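Section 4. Setting up the coffee corner

I wrote this part of the house guide after my third guest in a row texted me at six in the morning about the coffee. So grab your capsule and read on - it's a short one, I promise! Everything you need lives on the wooden table.

Before your first cup

1. Give the machine some elbow room. I like it toward the back of the table, with the drip tray facing open space so you aren't reaching around anything hot.

2. Lift the round lid and take out the water tank. Rinse it, fill it with cold tap water up to the line, and push it down until it sits flat. If it wobbles, it isn't in. (Percy Montoya, who stayed all of October, mopped up after learning this one.)

3. Slide the drip tray in until it stops.

4. Plug it in at the wall and wait for the light to quit blinking.

5. Put a cup under the spout and run plain water through, no capsule. I use around 200 ml for this. Dump it out, and you're ready for the real thing.

Caution: please read the little yellow sticker by the tank lid before you start poking around back there. And keep your fingers away from the spout while it's running - it gets properly hot.

Where things go

I keep the teal tray right next to the machine, and drinks get carried on that. It has a raised rim, so a small slosh stays on the tray and off my table. The capsule stand goes in the corner, where you can spin it without knocking anything over.
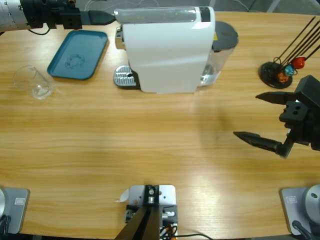

Fig. 7. Coffee machine with the teal tray and glass cup to its left, capsule stand at the corner.

Don't worry about the ring mark on the tray. I've gone at it with baking soda and with Isla Tosh's lemon trick, and it's still faintly there, so now I just leave it alone.

Note: the glass is for iced coffee and water. For hot coffee, use one of the mugs from the shelf over the sink, please! I've cracked one glass already and I'm fond of the ones I have left.

Every evening

1. Empty the drip tray and wipe under it with a damp cloth.

2. Toss the used capsules. They go in the Fikham bag under the sink, which gets picked up with the recycling.

3. Wash the glass and the tray by hand and dry them with the blue towel.

4. Wipe the table along the grain. No spray cleaner on the wood, just water and a bit of dish soap.

If you're leaving for more than a couple of days, pour out the tank too and leave the lid off so it can air. Descaling is in Section 5, and the powder is in the drawer with the batteries.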